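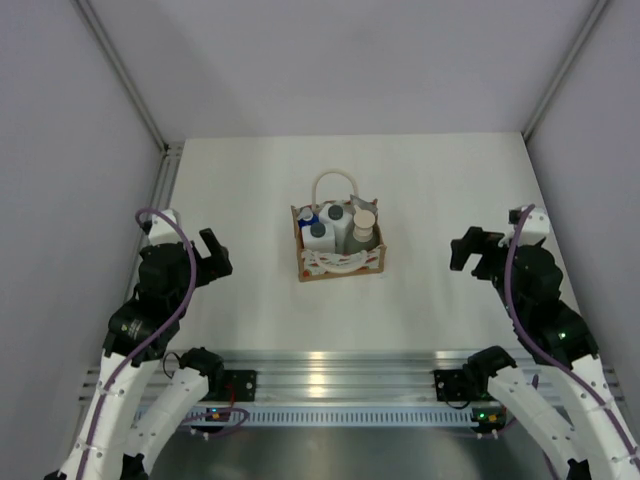

Stop grading the last frame

Musyoka Shirima
March

Plallari reports 85 percent on bag packing. Fine. 85 percent of what? Bottles in the bag at the end, thats it. A run with 3 regrasps scores the same as a clean one. I went through 54 of their rollouts and I'd pass far fewer.
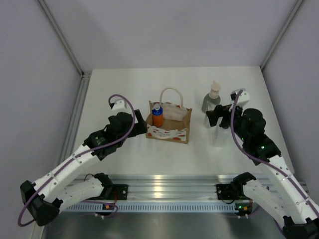
Bence Juhász says partial credit is messy, graders disagree. Sure they do. Let them disagree in print. Score each item, log every regrasp, publish teh ugly runs next to the good ones. Two arms and a soft bag is a hard problem and one number hides where it's hard. Gromatis should ask for this before funding another round.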